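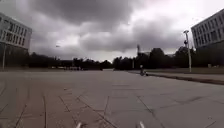
Bosbridge Football Supporters' Forum
Board: Roster and Personnel
Topic: Backup quarterback policy for the coming season

Posted by: Registrar_EG
Members are invited to comment on the club's decision to carry two quarterbacks on the active roster in place of three. The decision was announced in January by the football office and confirmed in a letter to season ticket holders. Říha remains the starter. Irar has been named the backup. The third position has been given to an additional defensive lineman.
Contributors are asked to keep to the subject of the roster. Remarks on ticket prices belong in the existing topic on that board.
Elsie Goodwin, Forum Registrar

Posted by: northstand_row8
I wish to record my objection. The club played 4 games last season without its starter, and in two of those games the backup was also hurt before the final whistle. A third quarterback was available on both occasions. Under the new arrangement, a wide receiver would have been asked to take the snaps. I do not consider that to be a responsible plan.

Posted by: PlaknessRoad
With respect to the previous member, the third quarterback completed 5 passes all year. The defensive line, meanwhile, was tired by the fourth quarter in nearly every road game, and the loss at Plakness was a direct result of it. A roster place has to be used where it will do the most good over a full season.

Posted by: northstand_row8
The number of passes he completed is not the measure. He was there for an emergency, and the emergency took place twice. I would also point out that the Plakness loss followed a blocked punt, which had no connection with the line being tired.

Posted by: PlaknessRoad
The punt was blocked with the score tied. The line then allowed a drive of nine plays, all of them runs. I have watched the recording again this evening and my view is unchanged.

Posted by: filmroom_dan
May I ask whether either member has considered Irar himself? The discussion has so far treated the backup as a fixed quantity. In the preseason he held the ball too long and was slow to find his second receiver. If the coaches believe that he has corrected this, two quarterbacks may be enough. If they do not, the club ought to be looking for a different backup before it worries about a third.

Posted by: oldwingT
I agree with filmroom_dan in part. Irar does hold the ball too long. He is, however, the only quarterback on the roster besides Říha who knows the full playbook, and the offense would have to be cut in half for a newcomer. I would keep him and place a third man on the practice squad, where he could be called up during the week.

Posted by: northstand_row8
A practice squad player cannot be called up in the middle of a game, and both of last season's injuries happened in the middle of a game. That has been my point from the first.

Posted by: Registrar_EG
A correction for the record. One of the two injuries took place in the warmup, and the third quarterback was moved up before kickoff. The other took place in the third quarter. Members may wish to take this into account.

Posted by: northstand_row8
I thank the Registrar and withdraw the word "both." The objection stands.

Posted by: member2361
I am a new member and have read the topic with interest. Is Říha expected to be fit for the opening game? The letter to ticket holders did not say. My opinion on the number of quarterbacks would depend a good deal on the condition of his shoulder.

Posted by: filmroom_dan
The football office has said only that he is throwing. It has not said how far or how often. I would suggest waiting for the first open practice before drawing any conclusion.

Posted by: PlaknessRoad
He threw without any limit in the last two games of the season. I see no cause for alarm.

Posted by: oldwingT
Those were short passes for the most part. I would not call that throwing without limit.

Posted by: Registrar_EG
The question of the starter's health has been moved to its own topic, and member2361 is asked to continue there. This topic remains open for comment on the roster decision.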